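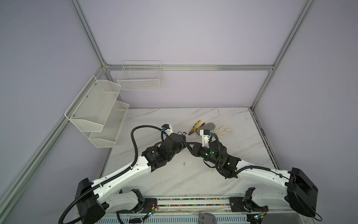
Wire baskets over the bench: worth it for gloves and pliers?

conskacorner
Posted Sep 19, 2022
I've been meaning to sort out my small-tools corner all summer, and I finally have wire baskets up: a white two-tier one on the left wall and a single open one along the back. Both still empty, and meanwhile the pliers and gloves are lying out on the marble-look top like they always do. So, what would you all put where? I was thinking gloves on the upper tier and pliers below, but I'd love to hear from folks who have lived with baskets for a while!

Treltstead_Lem
Oh, I do like those white baskets against the lavender gray! I'd give the back one to the gloves, all of them, cotton and gray alike, so they can air out. My mother kept hers in a drawer and you could smell it from the hall (bless her). Pliers I'd keep at the left, close to hand.
Lemlem Tufa

pettigrew560
Going to disagree a little, Lem. Wire is lovely for gloves, but I've had plier handles poke through and snag every single time I reached in. Mine hang on a hook now. If you must use the basket, lay a scrap of felt in the bottom.

Treltstead_Lem
Felt catches every crumb of metal, though! I'd sooner put up with the snagging.

britmont_dan
Whichever way you go, wipe the top down first. I see a few little dark bits on it, and a light surface like that shows everything. I use a damp rag on Saturdays and a small jar for stray pieces I might want later.

conskacorner
Thank you all, this is so helpful. Gloves to the back, then, and I'll try the lower tier without felt until November. Dan, what size jar do you use?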